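May
by Ileana Chiriac

We hosted our first exchange group this month and I am still buzzing from it! Thirty students from the Mitance school got on a bus before breakfast on Monday and spent the whole day with us, and I've been telling anyone who'll stand still long enough to listen.

Some background if you're new. I teach geography and run the exchange at Cutinden, a job I picked up when Paula Marinescu moved over to the lower grades. She left me a fat green binder with everything in it, down to which classroom windows stick. Bless her. I changed the schedule a bit anyway, mostly because I wanted the kids mixed up together early.

So we skipped the long welcome in the auditorium. Dwayne Calloway said good morning, told them where the bathrooms were, and sat down again. Four minutes, tops. Then every visitor went off with a partner from my ninth grade, straight into first period.

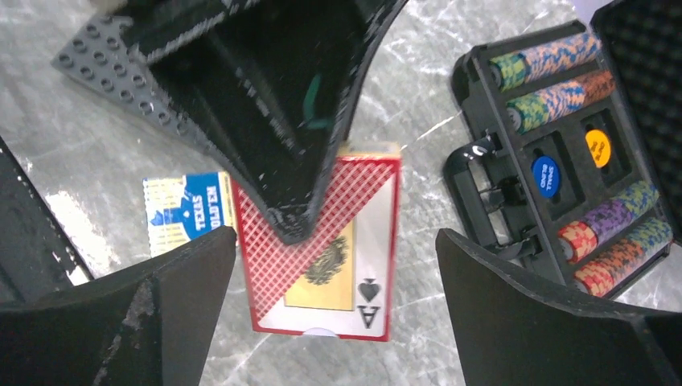 First period was the part I'd worried over. Would they sit in silence and stare at their shoes? They did, for a little while, and then one of the visitors asked why our school bell plays a tune (it has done it for years and I've stopped hearing it) and the whole back row tried to explain at once. After that I couldn't get a word in.

Before lunch we did the map walk. Each pair got a hand-drawn map of the neighborhood and had to find their way to the river and back, writing down anything the map had left out. I loved reading these. One pair listed a bakery, a second bakery, and "a dog who wants to come." Another pair got lost behind the Radu bridge and came in late for soup, very pleased with themselves.

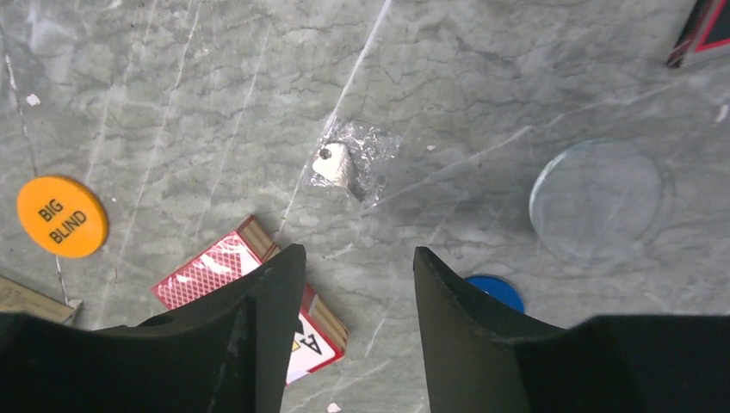 Gudrun Wallin wrote to me that evening to say her group talked about the map walk all the way home, and that she wants to try it when we visit them, only with the maps drawn by her students and the labels in their own language. She also asked for ten more minutes at lunch next time. Fair point, the line was slow.

The afternoon was music and then Wukik, the ball game Mitance plays at recess. I still can't tell you the rules. You can throw it but you can't carry it, except when you can, and my students picked it up in no time while I stood there in the wrong part of the field. There's now a game going every recess, and the chalk lines are all over the blacktop.

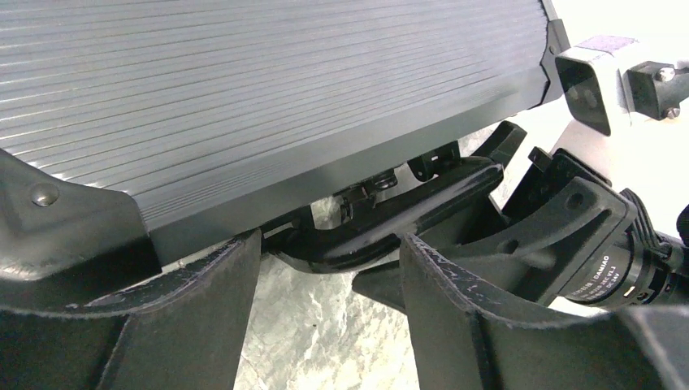
Our return trip is next, and I've started on the forms. We need $2,000 for the bus, and the spring concert already brought in a nice chunk of it. If you have a child in ninth grade, the permission slip went home in the blue folder. Please send it back even if the answer is no, so I can sort out the partners. And pack them a raincoat!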